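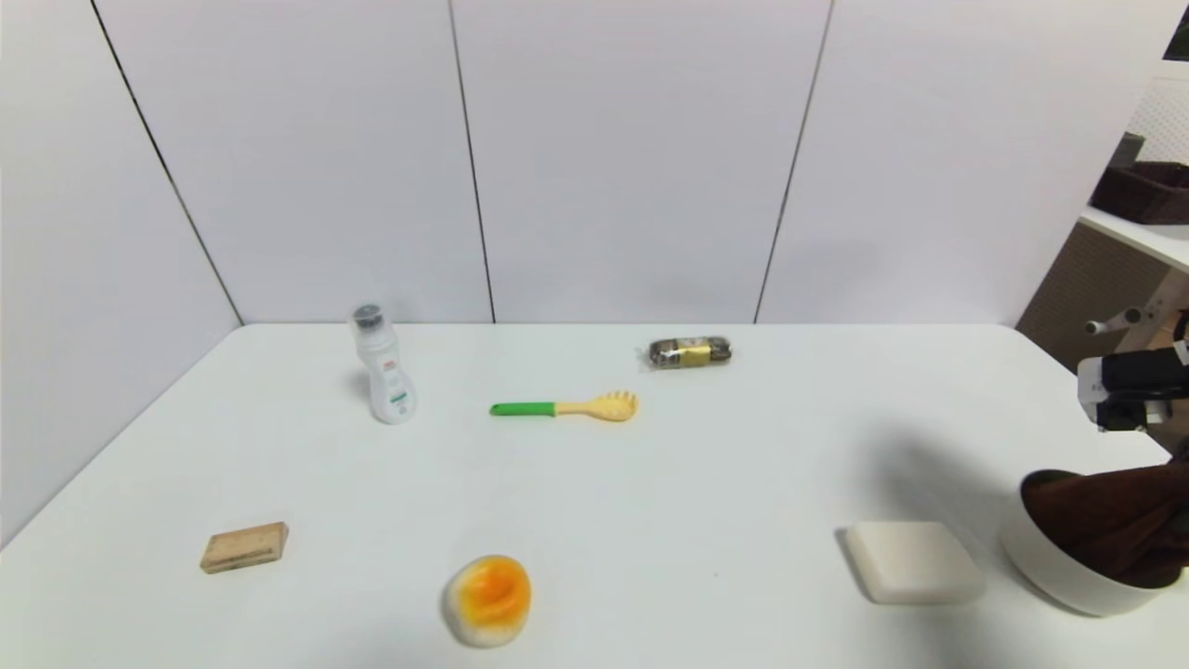
**tallrow_k**

Why is my DVD of *Irkdale* 10 minutes shorter than the running time printed in the old theater listings? I bought the Brernthorpe release secondhand. The back of the case says "complete version." The listings I found in a scanned newspaper give two and a half hours, and my player shows two hours and twenty minutes when the credits end. I'd like to know if I'm missing scenes before I pay for another copy.

Posted 18 Jun 2018

**matinee_seat**

Part of the difference is probably speed, and the rest is probably a song.

Film runs at 24 frames a second. Discs made for PAL countries usually play it at 25, so everything goes by a little faster and voices can sound slightly high. On a film that was two and a half hours in theaters, that takes off six minutes without a single shot being removed. Look at the back of the case or the disc label for the word PAL. If it says NTSC, the speed may still be wrong, as a lot of cheap NTSC discs were converted from PAL tapes.

That leaves four minutes, and four minutes is the length of a song. The Brernthorpe disc goes straight from the train station to the brother's wedding. In the theater print there was a song between those two, where the tailor imagines himself as the owner of the mill. If your copy has a hard cut there, with the music starting in the middle of a note, then you have the same one I have.

The intermission card is also missing from mine, but that was only a few seconds.

To check the speed yourself:

1. Find one of the songs on the soundtrack album.
2. Time it on the album and then on the disc, from the first beat to the last.
3. If the disc is shorter by one second in every 25, it's the PAL speed.

Make sure it's a song that was used whole. The title song was shortened for the film even in theaters, so it won't help you.

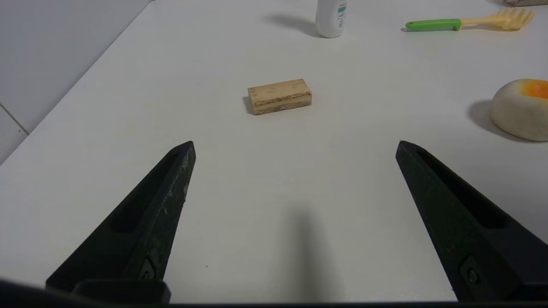
**oldprints**

I agree about the speed but not about the song. My Brernthorpe disc has the mill song. It was moved to the extras menu, under "Deleted Material," and the picture is worse than the rest. There were two pressings. The first has a blue spine and no extras menu at all. The second has a gray spine. Neither one puts the song back where it belongs.

The one to get is the Margaritis edition. It has the song in place, the intermission card, and subtitles for the lyrics, which Brernthorpe left out. They made 600 of them and it was 99 dollars new with the booklet, so it isn't cheap. I got mine without the booklet for 20. Ask the seller to confirm it's both discs, because the break between them comes at the intermission and people do sell the first one alone.

**tallrow_k**

Blue spine, PAL, and there is a hard cut after the train station. I timed the boat song and it matches the faster speed. I'll look for the Margaritis one. Does it have the same ending? In mine the tailor's letter is read aloud but you never see who gets it.

**oldprints**

Same ending. The letter scene is like that in every version I've seen.

**dimlobby**

try the library, ours had it on tape. dont know about the song. The one I liked by the same director was Dretuvlow, much shorter and no cuts that I noticed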